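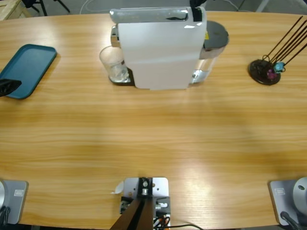 Cómo dejar a punto la celda de dos brazos antes de la tarea del café

Publicado el 8 de abril de 2022 en el cuaderno de taller de Widach
Imprimir | Enviar por correo electrónico

Quien se siente por primera vez delante de la celda Lurton suele tener muchas ganas de verla moverse, y lo entiendo perfectamente, porque a mí me pasa todavía. Pero la puesta a punto tiene su orden y conviene respetarlo, aunque uno ya la haya hecho muchas veces y se la sepa de memoria (sobre todo entonces, diría yo). Con calma y un café tomado en otra mesa, se hace en media hora larga.

Van a necesitar un juego de llaves Allen, una llave dinamométrica pequeña, una cinta métrica, un paño que no suelte pelusa y la hoja de la celda, que guardamos en la carpeta Danladi. Si la hoja no está en su sitio, búsquenla antes de aflojar nada.

1. Cortar la corriente y mirar las bases

Con los brazos apoyados y la alimentación cortada, empiecen por las placas grises de las esquinas. Cada una lleva su plaquita rectangular, y yo la limpio siempre con el paño para poder leerla sin torcer el cuello. Empujen la placa con la palma de la mano, primero hacia el fondo de la mesa y luego de lado. No debe notarse ningún juego. Si lo hay, aprieten los tornillos en cruz a 6 Nm, poquito a poco y dando dos vueltas completas.

Midan después la separación entre los bordes interiores de las placas. En nuestra hoja pone 804 mm, y es la cifra que usa el programa para que un brazo no invada el terreno del otro.

2. Revisar el soporte central

El soporte metálico sujeto al borde de la mesa, entre las bases, es la pieza que más disgustos nos ha dado. Por ahí se apoya la gente al inclinarse hacia la cafetera, y se va aflojando sin que se entere nadie. Comprueben la mordaza y los tornillos de la placa — sin forzar, que la madera se marca enseguida — y sigan con los dedos los cables negros que salen hacia la derecha. El cablecito naranja que va con ellos debe quedar suelto, sin tirantez. Retiren también cualquier papelito que ande por el tablero. Parece una tontería hasta que acaba debajo de una placa.

3. Colocar los objetos

La cafetera de cápsulas va al fondo, centrada. La bandeja azul verdosa, a la izquierda; el soporte redondo negro con sus varillas, a la derecha, con las varillas apuntando hacia fuera. El vaso transparente arranca en la rejilla de goteo o tumbado junto a la bandeja, según el ejercicio que toque.

Entre la cafetera y el soporte central no se deja nada. Es la zona donde se cruzan los brazos, y el tablero Fuvholm, tan bonito con su veta, devuelve mucho brillo de las luces del techo. Si el reflejo molesta a la cámara, bajen la luz antes de mover la cafetera, se lo ruego.

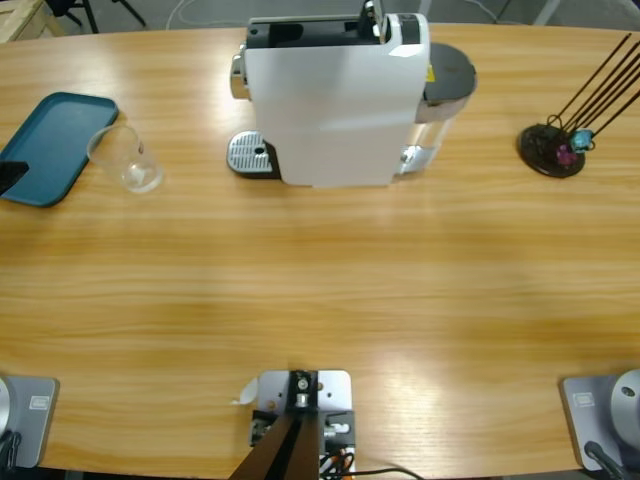
4. Dar corriente y llevar los brazos a reposo

Devuelvan la alimentación con las manos fuera de la mesa y manden los brazos a la posición de reposo, primero el izquierdo y después el derecho. Mientras se mueven, vigilen los cables negros de las bases: tienen que acompañar el giro con holgura, sin engancharse en la esquina de la placa. Un ruido seco al arrancar significa parar y volver al paso 1, por mucha pereza que dé.

5. Ensayo lento

Hagan 6 repeticiones a velocidad reducida, sin agua ni cápsula. La pinza izquierda debe llegar a situarse sobre la bandeja sin rozar el reborde. Si roza, corrijan la altura en el programa y repitan la tanda entera desde el principio.

6. Apuntarlo todo

En la hoja se anotan el par de apriete, la separación y cualquier rareza, por pequeña que sea. Nosotros repetimos la revisión completa cada 172 ciclos, más o menos, y desde enero no hemos tenido que cambiar ninguna mordaza. Guarden la hoja en la carpeta al terminar.

Comentarios (3)

Anónimo: ¿El apriete en cruz vale también para la mordaza del soporte?

Respuesta del taller: No, la mordaza se aprieta a mano y un cuarto de vuelta más con la llave.

Anónimo: Muchas gracias, tenía el cable naranja tirante y no le había dado importancia.

Este sitio utiliza cookies propias para recordar sus preferencias. Aceptar | Configurar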